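标题:Stalau小区会所的泳池和健身房,大家觉得值这个物业费吗

楼主 阿柚不吃鱼
搬进Stalau快一年了,趁周末前想跟邻居们聊聊会所。当初销售带我看房,说得天花乱坠,什么恒温泳池、水滑梯、两片网球场,我脑子一热就签了(我老公到现在还拿这事笑我)。住下来以后嘛,泳池我是真喜欢!早上六点半下水,整条泳道都是我的,游完回家煮粥刚好。但健身房就一言难尽,跑步机5台,晚上七点以后根本轮不上,每次都有人边走边追剧。
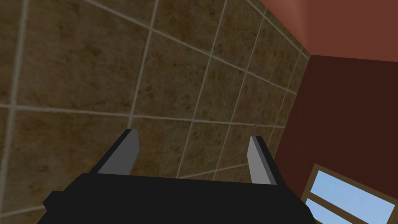

还有团课,瑜伽要提前两天在Codgate上抢,我手速慢,抢了一个月只上到一节。想问问大家平时都怎么用会所的,有没有错峰的窍门?

2楼 Setdale老王
我原来住Setdale,那边会所小得多,可是不用抢课,去了就上。说句不好听的,设施多不等于用得上。我家每个月多交100块会所费,一家三口加起来去不了四次。

3楼 小满妈妈
不同意楼上哈。有孩子的家庭真的很划算,我家那个从六月放假就泡在滑梯那边,拖都拖不回来。外面水上乐园一张票就100了,还得开车还得排队。你们不去是你们的事,别一说就要砍会所费呀。

4楼 Setdale老王
回3楼:我没说要砍,我说的是可以按次收。想用的人多交点,不想用的少交点,很过分吗?

5楼 球拍断了三根
按次收我第一个反对。一按次,网球场肯定先涨价。现在晚上开灯都要另外付钱了,我跟Rimantas Sepp打双打,灯一亮俩人就开始算账,哪还有心思发球。
话说有人缺搭子吗?我们水平一般,喊得比较大声。

6楼 阿柚不吃鱼(楼主)
哎别吵别吵,我就是想问错峰😂 我把这阵子摸出来的时间写一下,不一定准,欢迎纠正:

一、泳池:早上八点前最清静。下午三点往后全是孩子,想正经游的别去。

二、健身房:中午十二点到一点半人少,器械区基本随便用。哑铃麻烦用完放回架子上,谢谢!

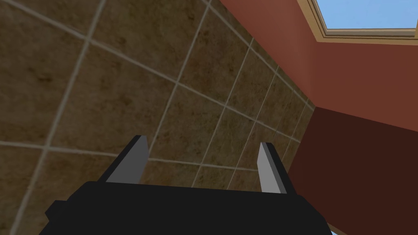

三、团课:Codgate是晚上九点整放名额,我之前一直以为是零点,白熬了好几个晚上。

7楼 Hirano跑团小林
九点整??我也以为是零点!难怪每次点进去都是灰的。
补充一条,跑步机抢不到就跟我们跑外面,绕小区外圈2圈再到河边折返,配速不快,能聊天的那种。

8楼 小满妈妈
跑步带娃行不行?他骑滑板车。

9楼 Hirano跑团小林
行,河边那段下坡你拉着点他。

10楼 Setdale老王
中午那个时段我去试试,要是真有空的跑步机,会所费的事我就少念叨两句。按次收我还是觉得合理哈,下次业主会我照样提。

11楼 球拍断了三根
提吧,我照样投反对票。王哥你会打网球不?缺一个。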